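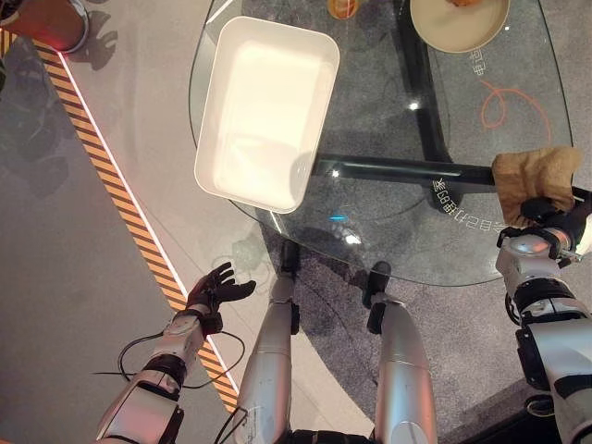

flisent wrote:
Wiping policy, glass table, trained on 945 demos. Success is 43 of 50 with the wrist camera on and 30 of 50 with head view only. Same weights otherwise.

gravholm_k wrote:
Did you retrain the head-only version, or just mask the input? Masking puts it out of distribution.

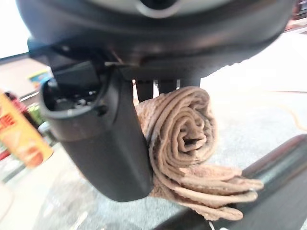 Wrist view, towel in the grip.

flisent wrote:
Masked. Retraining is queued, 2000 steps per check.

zasum wrote:
Then the gap means very little – I'd pull the number.

flisent wrote:
Disagree. It stays, labelled as masked.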